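Interleaving tissue for flat storage

Loose sheets bought by weight arrive creased and tangled, and have to be sorted before they go between prints, textiles or pressed specimens. The method below is the one used in the paper store at Konutcombe. It assumes unbuffered tissue and a clean, dry table.

1. Sort the sheets

Tip the tissue out and lift the sheets one at a time. Open each by its opposite edges and check it for tears, grit and hard folds. Soft creases are acceptable under a weight. Hard folds are not, as they print through to the object.

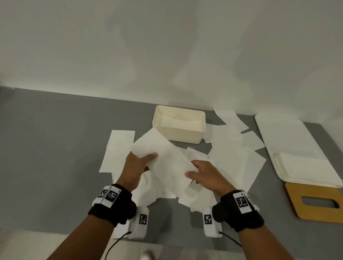

Opening out a creased sheet over the heap.

Put rejected sheets aside for padding. Do not use them against a painted or inked surface.

2. Group by size

Make one pile for full sheets and one for part sheets. Exact trimming is unnecessary at this stage - a difference of 2 cm disappears once the tissue is in the folder. Where the grain can be felt, turn the sheets so that it runs the same way throughout. 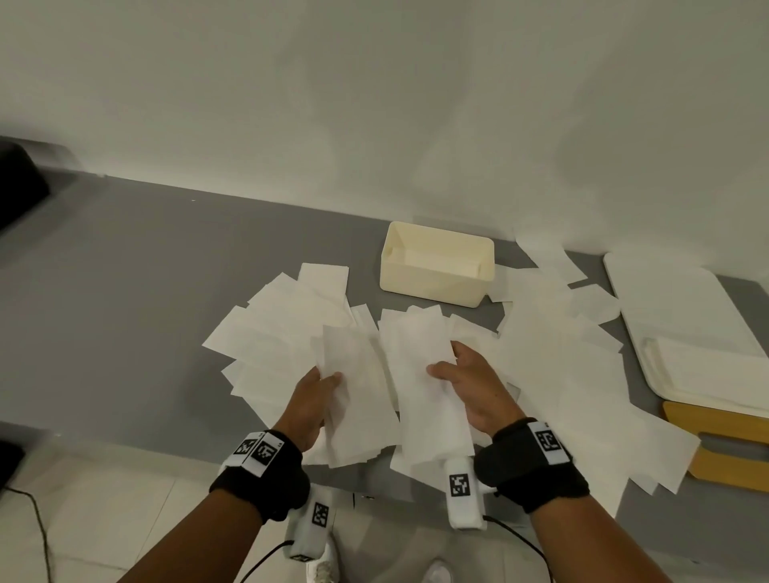

Part sheets can be overlapped to cover a large item, but the overlap must lie outside the image area. Helge Myklebust's earlier notes allowed a join under the margin. We have stopped doing this with anything heavier than a single print.

3. Square the stack

Hold the stack at both sides and tap the long edge on the table. Turn it through 90 degrees and repeat. Do not press out the air with the palm, which sets the creases.

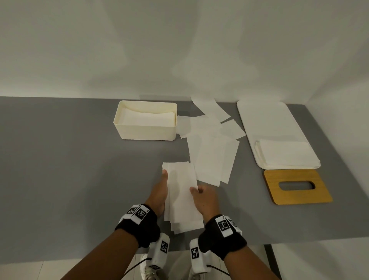
4. Interleave

Lay one sheet on the base board, then the object, then another sheet. Continue to a limit of nine objects per folder. Leave a tissue margin on every side and label the folder in pencil, never on the tissue.

5. Check

Open the folders each February. Replace any tissue that has yellowed or gone limp.

Notes on storage: Paweena Yimyam, Konutcombe | Back to top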